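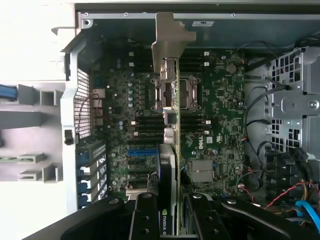

4.2 The spelling question in Nonadton

Figure 3. Interior of a desktop computer with a graphics card and a Dell motherboard.

Few things unite the speakers of a small language like the chance to disagree about its spelling. The Nonadton dialect has two established ways of writing its long vowels, the Wostero spelling and the older church spelling, and in our survey of 538 adult speakers most held a firm view on which was correct. Rather fewer could use it. When asked to write down a short story they had just heard, 73 respondents kept to one system from start to finish. The rest mixed the two, often within a word, and several added a third of their own.

Loyalty to a spelling followed schooling more closely than age or village. Speakers who had attended the Sunday classes wrote doubled vowels and called the accent marks foreign. Those who had learned from the parish newsletter wrote accent marks and called the doubled vowels ugly. Both groups told us that theirs was how the grandparents wrote, though the grandparents, going by the letters kept in the De Smet collection, wrote mostly in the national language and saved the dialect for insults.

Mulder has argued that a shared spelling must come before any serious teaching of the dialect. Leemans takes the opposite line and would let learners spell as they please for the first two years. Our material gives some comfort to Leemans. Readers slowed down by about 7 percent when handed a text in the rival spelling, a smaller cost than the interviews had led us to expect – one man had described such texts as unreadable, and then read one aloud to us without a stumble, complaining at the end of each line.

We did not ask respondents whether they would accept a compromise. The Fletedance proposal, which was one, is still remembered in the town, and the pilot interviews in which it came up ran very long. Attitudes to the dialect in shop signs and street names are taken up in 4.3.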